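Updated 29 October 2025

## Folding and storing table linens and dish towels

Most creases in stored cotton come from two causes: moisture left in the cloth at folding, and folding on a surface that is too small. Both are easy to correct.

### Drying

Take towels out of the dryer while the hems still feel slightly cool, then hang them over a rail until the hems feel the same as the middle. Hems are several layers thick and dry last. A towel folded with damp hems will smell stale within 48 hours in a closed drawer.

Linen is different. Iron it damp, then let it hang flat before folding. Linen ironed bone dry needs steam, and steam puts water back into the cloth just before it goes into the cupboard.

Do not use fabric softener on dish towels. It leaves a coating that repels water. If towels have stopped absorbing, run them through one hot wash with half the usual detergent and a second rinse.

### Folding surface

A folding surface should be wider than the cloth after its first fold. For dish towels almost any counter will do. For a tablecloth, use a table at least 44 inches long, or fold with a second person and finish on the table.

Hard, smooth tops are best for this work. Wipe the top and dry it first - crumbs and grit press into the weave and show up later as small gray marks. On raw wood, put down a clean sheet, as tannin can stain damp cotton.

### Folding

1. Lay the cloth face down and pull the corners square.
2. Smooth from the center toward the edges with the flat of the hand.
3. Fold in thirds lengthwise, hems to the inside.
4. Fold in half, then in half again, to suit the shelf.
5. Stack with the folded edge facing out.

Thirds keep the main crease off the center line of a tablecloth, where it is most visible in use. Change to a lengthwise half fold every few months so that the fibers do not wear along the same lines.
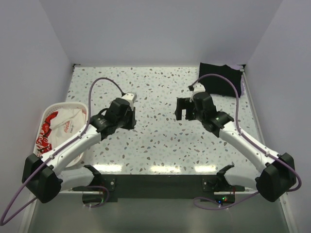
### Storage

Keep stacks to 5 or 6 tablecloths. Taller stacks press hard creases into the bottom pieces, and those are the ones that never get used. Put freshly washed items at the bottom and take from the top.

Shelf liner should be plain and acid-free. The Breltlow cotton liner holds up well and can be machine washed. The Jollstead paper liner is cheaper but curls at the front edge after a season unless it is taped down. Avoid scented liners with white linen, which can yellow where it touches them.

Leave roughly 2 inches between the top of a stack and the shelf above it. In a damp house, prop the cupboard door open for an hour after putting away a full load.

Pieces used once a year - holiday cloths, large napkins - are better rolled on a cardboard tube covered with clean muslin. Label the end of the tube with the size of the cloth.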